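Hello Nanna,

You asked for something shorter and less stiff than last time, so I'm writing this one the way I'd tell it to you over the phone. It covers the Brostside commentary project from the end of the summer through October.

## Where we've got to

The big news is that the Galatians volume is fully transcribed! All 159 of the handwritten lecture sheets are now typed up, checked once against the originals and sitting in the shared folder. I'd told you in the spring that I expected the Greek to be the slow part, and I was wrong about that. The Greek is lovely and clear (he must have slowed right down for it). It's the German in the margins that eats the hours, because he used his own shorthand for half the church fathers and changed his mind about it partway through. Damián has built us a key to the abbreviations, and we have 7 left that we can't crack. One of them might be Theodoret and might be Theodore of Mopsuestia, and you'll see why I don't want to guess, as it changes the whole note on chapter 2.

The Philippians lectures are further behind. Three of the five notebooks are typed and the fourth is under way. The fifth is still at the binder's in Pritside, who found the spine had gone and rang me before doing anything to it, so I said yes to the repair. That's the one cost I hadn't planned for, and it comes out of the travel line, where there's room.

## The translation

Halfdan Blöndal has sent drafts for the first four chapters of Galatians and I'm really happy with them. He keeps the spoken feel - you can hear that these were talks given to students, with the odd grumble about the previous week's essays left in. We did go back and forth over "Gesetz". He wanted "Torah" wherever the lecturer is plainly talking about the Pentateuch, and I wanted "law" all the way through with a note. We've settled on "law" in the running text and a longish note at 2:16, and he's writing the note, so everybody's had something.

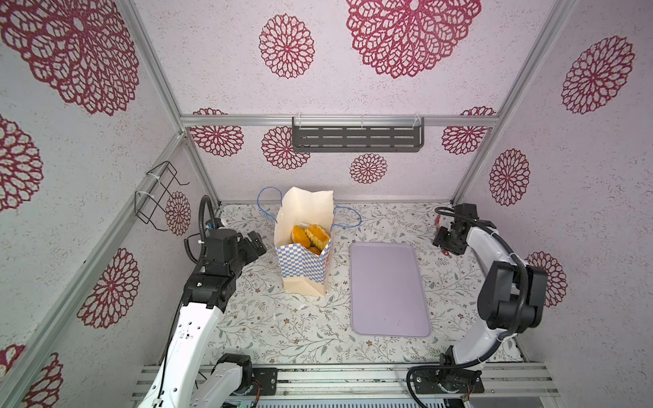

Chapters 5 and 6 should reach me before Christmas. I've asked him to leave the Scripture quotations in the lecturer's own rendering and not swap in a modern version, even where his wording is a bit odd, since half the argument hangs on it. Halfdan Ladefoged is reading behind him for the Hebrew and Aramaic and has already caught a wrong vowel in the Habakkuk quotation that was in the manuscript itself. We'll print it corrected and say so in the footnote.

## The digital edition

Less cheerful, I'm afraid. Handum can tag verse references without any trouble, but their software reads the Septuagint psalm numbers as Hebrew ones, so every link from about the tenth psalm on lands one psalm out. They know, and they've promised a fix. Until I've seen it working I'd rather hold the Philippians files back than tag them twice.

## Money and what I'd like from you

The spreadsheet is attached separately. Typing is slightly under, the binding is over as I said, and everything else is where it should be.

Two things, please:

- A yes or no on moving the leftover travel money to binding.
- Your view on whether the Hallgrímsson sermons go in as an appendix. I'm for it, Damián's against (he thinks they're a different sort of book), and we need to know before the page layout starts.

I'll send the chapter 3 sample with the notes in place as soon as Damián has been through it.

Warm wishes,

Halfdan Steinarsdóttir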